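4 Preparing the wall and bench position

Applies to: Ernham bench, wall-facing position
Revised 10/28/21, L. Bakke

4.1 Checking the wall

1. Switch off the socket panel at the isolator before cleaning or filling.
2. Look over the painted wall from the bench top up to the panel. Mark any chips and scuffs in soft pencil.
3. Wipe scuffs with a damp cloth. Do not use scouring pads on Livley paint.
4. Fill chips, leave to dry, sand flat and touch up with Livley 398.

CAUTION: Keep all liquids clear of the socket plates. Never spray upwards towards the panel.

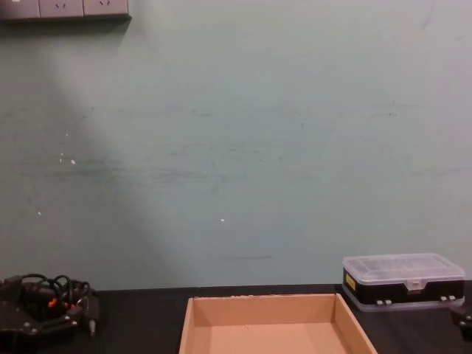
Fig. 4-1. Wall below the socket panel, with scuffs and chipped paint.

NOTE: Small chips do not prevent use of the bench. Log them and repair at the next March service.

4.2 Laying the cover and setting out the tray

1. Spread the black cover over the bench top, with its rear edge against the wall.
2. Smooth out heavy folds by hand. Light creases are acceptable.
3. Open the Sandoval tray, part no. 3585, and place it flat on the cover. Leave around 100 mm between the tray and the front edge of the bench.
4. Stand the lidded storage box behind the tray, label facing forwards.
5. Check that the tray is empty before loading. Maximum load is 5 kg.

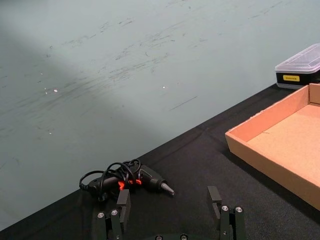 Fig. 4-2. Cardboard tray on the black cover, storage box behind.

CAUTION: Do not drag the tray along the wall. Lift it clear when moving it.

Replacement covers are supplied by Gatis. For loading, go to section 5.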